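Tape joints slipping on a plastic strip and rod balance
Posted in Home & Classroom Projects, Jul 31, 2020

Hadthorpe
I'm putting together a food balance for a kitchen-table project. Two clear strips run parallel off one thin red rod, with bun pieces at the end of the upper strip. Both joints are clear tape. The load is 108 grams and the strips rotate at the rod after 11 minutes. Is there a better joint that doesn't need drilling?
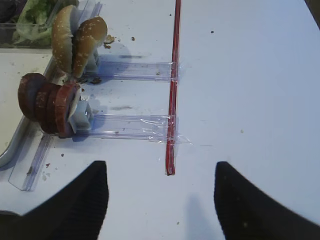 Upper and lower tape joints on the red rod, bun pieces at left.

Trillard
Wrinkled tape has little contact area, and the lower joint is wrinkled. Strip it, wipe the rod and strip with rubbing alcohol, and let them dry. Wrap in a figure eight, three turns each way, pulled tight. Also check the rod itself. If it's hollow, it will crush under the wrap. Push a snug dowel inside first.

Traleo
Hot glue. Used it on mine in June and it held.

Trillard
Low-temp gun only, if so. High temp can soften thin plastic. Shortening the strips also reduces the torque at the joint.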